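Print this item | E-mail this item

Small Drawers, Big Claims

Every January somebody sends this newsletter a list of storage fixes, and the countertop drawer box is always near the top. Gifty Fiadzo swears by hers. I remain unconvinced.

The pitch is simple enough. A two-drawer wooden cabinet sits on the table and swallows whatever has no home: batteries, tape, takeout menus, the soda somebody left by the mail. Trikora says its version will "give you back your table." Mine took up a good piece of the table first.

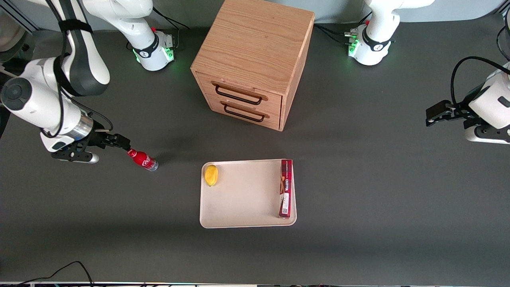

Then there is the question of what fits. A small Coke bottle has to go in on its side, and before you buy any of these you should measure the inside of the drawer, which the Trikora listing doesn't give. Araba Dramani paid extra for the Jiswood model and found the inside a good deal shallower than the front suggested.

I'll grant that bar handles beat knobs. They're easier to grab with full hands. But a closed drawer only hides the mess, and I gave mine 4 weeks before the bottom one was full of dead pens.

If you still want one, Sena Odoi has a spare to give away. Ask her on Friday.

Nkrumah Dogbe, for the Opoku Street newsletter

Last updated: January

Contact us | Copyright Opoku Street Newsletter | Back to top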